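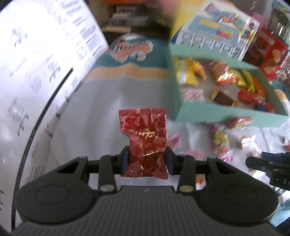

Figure 3. A small candy in a red foil wrapper with crimped edges and gold Chinese characters.

4.2 Small sweets as gifts between neighbors

In the interviews from Codville, the sweets which people give at the door were almost always wrapped one by one (for a wrapper of this general type, see Figure 3). Our respondents did not consider them as food in the first place. One woman explained that she keeps a bowl near the entrance and that a visitor who leaves without taking one makes her feel uneasy. Similar remarks were made in Omden, although there the bowl is put out only for the holidays.

We asked 30 households in both towns to keep a diary of given and received sweets during August. The diaries show that a single household can receive sweets from up to six different givers in one week. Drummond (Skye Drummond, personal communication, 11th January) observed the same pattern in Chisholm, but among older residents only.

The color of the wrapper was mentioned often. Red was connected with good wishes, and several respondents told us that they would not bring white or black wrappers to a family celebration. The taste was mentioned less, and three households could not remember it at all.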